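Kinnear Street building, ground floor kitchen and dining room
Quarterly safety walk - October 2025
Walked by: Geetha Menon
Copy to: Adjoa Odoi, Bernside office

Marks: OK = no action. FIX = needs work, name given. ASK = I could not settle it on the walk.

## 1. Exits and walkways

- [x] Front exit opens fully from inside - OK
- [x] Rear exit opens fully from inside - OK. Sticks a little at the top when it rains. Planed last year, may need it again.
- [ ] Rear corridor clear to full width - FIX. Two stacks of folded chairs on the left wall. They were there in the last report too. Gangadharan Acharya to move them to the upstairs store.
- [x] Exit signs lit, both ends
- [ ] Emergency light over the stairs - FIX. Comes on with the test button but fades in under a minute. Battery, I think. Same fitting as the one we replaced by the restrooms.

## 2. Fire equipment

- [x] Extinguisher by the range, gauge in green, pin and seal in place
- [x] Extinguisher in dining room, same
- [ ] Extinguisher tags signed monthly - FIX. September is blank on both. Please don't fill it in after the fact, just start again from this month.
- [x] Fire blanket in its case, tabs hanging free
- [x] Hood filters seated, no drip in the tray
- [ ] Hood cleaning certificate posted - ASK. The one on the wall is from the old contractor. Fekari did the last cleaning and I have their invoice for $520 but no certificate. Adjoa, did it come to you?

## 3. Electrical

- [x] GFCI outlets at both sinks trip and reset
- [x] Panel door closes, 3 feet clear in front
- [ ] Breaker labels match - FIX. Number 25 is marked "dish" and it runs the pantry lights. Found this out by switching it off.
- [x] No extension cords in permanent use
- [x] Mixer cord, slicer cord, no cuts or tape

## 4. Hot water and refrigeration

- [x] Hand sink reaches 100 F
- [x] Dishwasher final rinse reaches 180 F on its own gauge
- [x] Walk-in at 38 F, door gasket seals
- [ ] Reach-in cooler at 41 F or under - FIX. Read 44 F twice, an hour apart. Milk and cut fruit moved to the walk-in while I was there. Priltia quoted $1,669 for a new compressor in the spring and we put it off. I would not put it off again.
- [x] Walk-in inside release works with the door shut

## 5. Floors and surfaces

- [x] Floor drains covered, covers flush
- [ ] Mat at the dish station lies flat - FIX. One corner curls. Trip hazard, and the cheapest thing on this list.
- [x] Prep counters, no open cracks
- [x] Cutting boards, two replaced since last time, the rest fine
- [ ] Dining tables stable - FIX. The long one by the window rocks. One foot is missing its glide.

## 6. Serving ware and trays

Check each piece by hand for chips, cracks and rough edges. Anything a fingernail catches on goes in the discard bin - no gluing.

- [x] Cups, rims smooth
- [x] Trays, corners not split
- [ ] Trays stored dry and on edge - FIX. Found stacked flat and wet behind the dish station. They need a rack or a towel between them.
- [x] Table bare apart from what is being checked, so nothing gets put back in the wrong pile 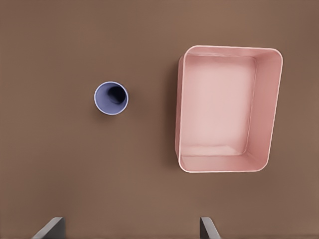 Candela Sotomayor: I'd rather have the rack than the towels. Towels end up damp by lunch and then we're back where we started. There is a wire one in the upstairs store, behind the coat rail, that would fit the shelf over the dish station if somebody takes the middle bracket out. Also, the discard bin needs a lid.

Rack agreed. Bracket added to Gangadharan's list, lid added to mine.

## 7. Paperwork

- [x] First aid kit stocked, log up to date
- [x] Injury log, no entries this quarter
- [ ] Allergen sheet current - FIX. Still lists the old bread supplier.
- [ ] Food handler cards on file - ASK. Indira Shenoy's has expired in the binder. She says she renewed it, so we only need the copy.

Order of work: reach-in cooler, stair light, rear corridor, then the rest as people have time. I will recheck the FIX items before the end of the month and initial them on this sheet.

G. Menon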